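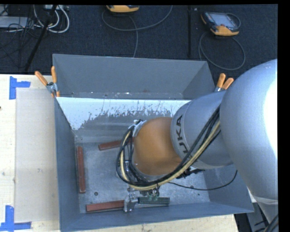
I finally did it. After three years of saying "next fall," I made my own apple cider vinegar from scratch, and I am so happy with it that I've been pouring tiny spoonfuls for anyone who walks through my kitchen door.

It started with the trees behind my uncle Kaj's place out in Druslow. He has a row of old apple trees that came with the house and he has no idea what kind they are. The apples are small, kind of lumpy, and so sour they make your ears ring. They're no good for eating and only okay in pie, so every October most of them end up on the grass for the deer. This year I drove out with every bucket I own and picked until my arms gave up (and then picked a bit more, the light was so pretty at five o'clock).

My friend Þórey Arnardóttir lent me her press, a heavy old screw thing that belonged to her grandmother. If you've never pressed apples, please find someone with a press and invite yourself over! You chop the apples, you crank, nothing happens, you crank some more, and then all at once there's brown juice running everywhere and it smells like the best day of the year. We drank way too much of it right there on the porch.

What was left went into two big glass jars with a piece of old pillowcase tied over the top. I didn't add any yeast. There's enough living on the skins already, and on the second morning I could hear the jars fizzing from across the room. I may have called my mother about it.

The first part is fast. The sugar turns to alcohol in a couple of weeks, and you just stir it once a day and keep the fruit flies off. Then comes the slow part, where the alcohol turns to vinegar, and that's where I lost my nerve the last time I tried this with store-bought juice. It smelled like nail polish and I dumped it. Bent Skov, who has been making vinegar in his basement since before I could drive, told me I'd quit right before it got good. So this time I waited. I put the jars on top of the fridge where it's warm, left them alone, and on week five there it was: a pale, slippery skin floating on top. The mother! It's not a pretty thing. I love it anyway.

I tasted every few days after that. Week six was sharp but thin. Week 8 was when I made the face and knew. It has a real apple taste underneath the sour, a little like honey, and it's cloudy and gold and nothing like the clear stuff in the plastic jug.

So far I've used it on cabbage with caraway, in a pan sauce for pork chops, and in a salad dressing with mustard and a spoon of maple syrup that I could drink out of the bowl. Next I want to try pickled onions. Ingvar at work swears by a splash of it in bean soup right before you eat, so that's on for this weekend too.

I saved the mother in a small jar with enough vinegar to cover it, and it's already growing a second layer. If you live nearby and want a piece, leave me a comment and bring your own jar. And if you know what kind of apple is small, lumpy, green with a rusty patch around the stem, and mean as anything, Kaj and I would both love to hear from you.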